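Notebook, denominational records digitization
Tuesday, 8:40 a.m.

Picking up from the last entry. Goal for this week is to finish the text recognition pass on the presbytery minutes and get the clergy roster into a state where it can be matched against the annual statistical reports. Still on the Eltgate box, old install, no updates until this batch is closed.

Minute books first. The early volumes are handwritten and go to the transcribers, so nothing below applies to them. The typed volumes were scanned at 300 dpi grayscale, one page per file, named by volume and leaf. Leaf numbers follow the penciled foliation and ignore the printed page numbers, which restart twice in volume 5.

Ran the recognizer on a sample of 1,000 lines from the typed volumes. Worst category by far is personal names with initials. "Rev. J. H." comes back as "Rev. J. II." whenever the typewriter ribbon was heavy. Second worst is the abbreviation for "ruling elder," which the clerks wrote as R.E., RE, R. Eld. and once as Rul. Eldr. Added all four to the substitution table. Did not add "Eld." alone, it also stands for a surname in volume 4. 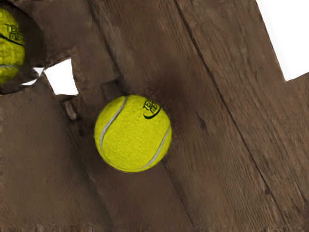
Scripture references are in better shape than expected. Colons between chapter and verse are read as periods on the thin paper, but the book name ahead of them makes the repair safe to automate. The exception is the Psalms, where a number with a period after it can be a full reference to one psalm followed by the end of a sentence. Those go to the manual list.

10:15 a.m.

Roster. Botond Szalai sent the revised field list overnight. Changes from the previous one:

Ordination date and installation date are now separate fields. Good. Merging them was the cause of most of the false mismatches.
"Stated supply" is a value under call type and no longer a title.
Honorably retired gets its own flag, with the date of the action and the body that took it.
Transfers carry both the dismissing presbytery and the receiving one. If the receiving body is outside the denomination, free text.

I have one objection. The field list assumes one congregation per call, and the yoked parishes don't fit. There are 16 ministers in the typed volumes who served two or more churches under a single call. Duplicating the row gives the wrong total of ministers. Joining the church names in one cell breaks the match to the statistical reports, which list each church alone. Proposal: a call table and a call-to-church table, linked by call number. More work at entry, clean afterward. Wrote this up for Botond.

Vovix import test, same session. The import accepts the roster file but drops diacritics without a warning. Affects the Hungarian congregations most: Szabó came through as Szabo in every row. Checked the source file and it is correct UTF-8, so the loss is on the import side. Setting the encoding by hand in the import profile fixes it. The setting does not persist between sessions — has to be checked every time.

1:30 p.m.

Statistical reports. Compared the membership totals for the Misen church against the session records for the same years. The session's own roll and the figure reported to presbytery disagree in four of the years checked. In each case the reported figure is the higher one. Looks like the roll was purged in the fall and the report was compiled from the spring count, but the session minutes only confirm that for one of them. Recording both figures with the source for each. We do not pick one.

Same question will come up with baptisms. Some clerks counted infants and adults together, some apart, and the printed form changed in the middle of the run. Column headings need to be transcribed for each year before any figures get keyed. I keyed two years without doing so and have deleted them.
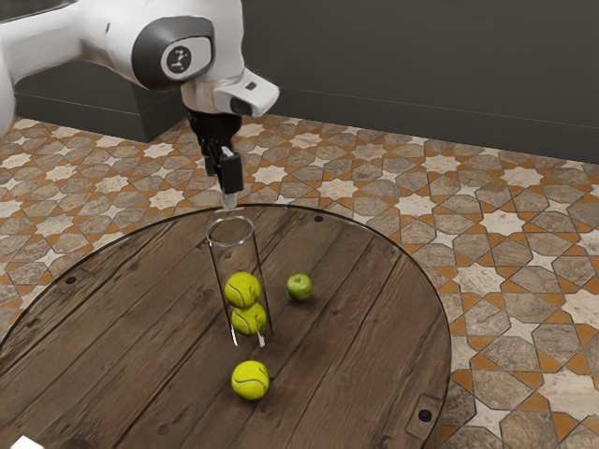 Overtures and communications. These are bound in at the back of each typed volume and have no index. Need a decision on how deep to go. Options as I see them:

Title and date only. Fast, and enough for someone who already knows what they want.
Title, date, originating session, disposition. Slower, but the disposition (answered in the affirmative, referred, no action) is what researchers write in to ask for.

Tried the second on volume 4. Dispositions are often recorded a meeting or two later than the overture, and the clerk cites them by subject with no date. "The matter of the Sabbath closing" could be either of two overtures from different sessions. Where the text doesn't settle it, leave the disposition blank and put the candidate leaves in the note field.

3:50 p.m.

Botond replied on the call tables. Agrees in principle, wants to see the yoked parishes entered both ways before the schema is frozen. Will do the 16 as a side file so the main roster isn't touched.

Checksums verified on the typed volumes after the move to the second drive. One failure, volume 5, leaf 5 verso. Recopied from the first drive, passes now. Log line saved with the batch.

Open items:
Psalms list, manual pass
Yoked parishes side file, both layouts
Encoding check at the top of the import procedure
Column headings for baptisms, all years
Ask whether executive session minutes are in scope. Two sets are bound with the regular minutes and are marked sealed. Skipped in the sample, images kept off the shared folder for now.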